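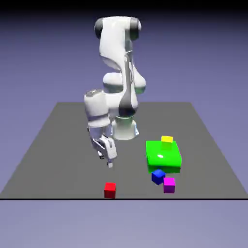 27/01/2018, Rewi sort cell, simulation

Ran 300 picks overnight on the Jukari model. Success threshold left at 15 mm. Four colours stand in for the four part families, green slab for the outfeed tray. Red first, as before.

Wrist view still gives the cube rotated against the fingers. Yaw correction needed before descent - jaws fully open until then.

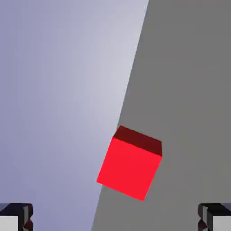 Žofie Kopecký asked what the packers do once the cell takes the sorting, as the plan for Volivside lists only cycle times. Fair point. Current draft moves two of them to tray checks and fault clearing, which is more standing and less lifting. Shift handover would need 15 minutes at the cell. Not costed.

To do:
- rerun with yaw fix, same seed
- ask Warrick Dunstan for the November reject log
- write down who may restart the cell after a stop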